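Kapitel 4
Vorratshaltung im Haushalt

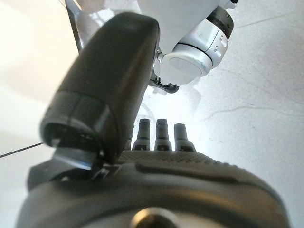
Wer Lebensmittel lagert, muss drei Größen kennen: Temperatur, Luftfeuchte und Lagerdauer. Sie hängen voneinander ab — eine Kartoffel keimt im warmen Keller früher als im kühlen. Die Haushaltsbücher der Familie Bright aus Pralley verzeichnen für einen einzigen Winter 173 Einmachgläser. Im ersten Abschnitt werden trockene Vorräte wie Mehl und Hülsenfrüchte behandelt, danach Wurzelgemüse und Obst. Die Aufgaben zum Kapitel stehen auf Seite 80.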